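Berkard shares slip as margin guidance offsets order growth

09/06/2021

Shares in Berkard fell 2.4% in early trading after the industrial components maker kept its full-year margin target unchanged, disappointing investors who had expected an increase following two quarters of rising orders.

The stock was down 11 cents at $4.46 by mid-morning, on volume well above its 30-day average. It had gained 19% since the start of the year. The broader industrials group was little changed.

Berkard reported revenue of $427 million for the six months to the end of June, up from $395 million in the same period a year earlier. Operating profit rose at a slower pace, held back by freight charges and higher prices for copper and specialty resins. The order backlog reached its highest level since the company sold its pump business.

Management repeated its forecast for an operating margin between 8.5% and 9% for the year. Analysts had been looking for a range starting at 9%.

“The top line is fine. The question is how much of the input cost can be passed through before the fourth quarter,” said Leonora Dimaculangan, who covers mid-cap industrials at Pavis. “The contracts signed before May have fixed pricing, and those are still working their way through the shipments.”

Pavis kept its neutral rating on the stock and trimmed its earnings estimate for the current year. It left its estimate for next year unchanged on the view that the repricing of older contracts will be complete by the end of the first quarter. Brokerage Salazar, which has a buy rating, said the decline in the shares was larger than the guidance warranted and held its price target.

Berkard's finance chief, Gerardo Bañez, told analysts on a conference call that the company had renewed supply agreements covering 85% of its expected resin needs through next summer. Copper remains largely unhedged beyond the current quarter. He said the company would consider extending its hedges if forward prices eased, but gave no level.

Working capital was a further drag. Inventories rose as Berkard built up stock of long-lead parts, and cash flow from operations turned negative for the half. Net debt increased, though the ratio of net debt to trailing earnings before interest, taxes, depreciation and amortization stayed within the limit set by the company's lenders. Bañez said he expected part of the inventory build to reverse by year end.

The company will pay an interim dividend of four cents a share, the same as last year. It did not resume the share buyback that was suspended in the first half of 2020.

Capital spending for the year is now put at the upper end of the earlier range. Most of the increase relates to the second production line at the Jasau plant, where installation began in May. The line is due to start commercial output in the first quarter and will make connectors and sensor housings for customers in the auto and warehouse equipment sectors. Headcount at the site stood at 2,092 at the end of June.
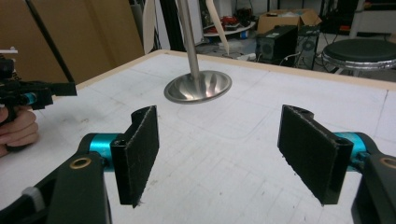

Depreciation on the new line will start when output begins, adding to costs before volumes reach the planned rate. Bañez said the effect on the group margin would be small this year and more visible in the first half of next year. He declined to give a figure.

By division, sales of electrical components rose 11%, with demand from auto suppliers the main driver. Sales of fluid control parts were flat, and the small services unit posted a decline on lower maintenance work. Currency movements added slightly less than one percentage point to group revenue growth.

“We see the second half as a test of pricing discipline,” said Nestor Pangilinan, a portfolio manager who holds the shares. “A backlog of this size at old prices is worth less than the same backlog at new ones, and the company has not split the two.”

Berkard said it did not plan to publish such a split. It will give an update on pricing with its third-quarter sales report.

In credit markets, the yield on the company's 2026 notes was up two basis points. The notes have traded in a narrow range since the spring, and the results did not change the outlook of either agency that rates them.

Among other industrial stocks, trading was mixed. Makers of electrical equipment edged lower as copper futures rose for a third session, and trucking companies gained on firm contract rates. Crude oil was little changed and the dollar was slightly higher against a basket of major currencies.

Berkard's third-quarter sales report is scheduled for the last week of October.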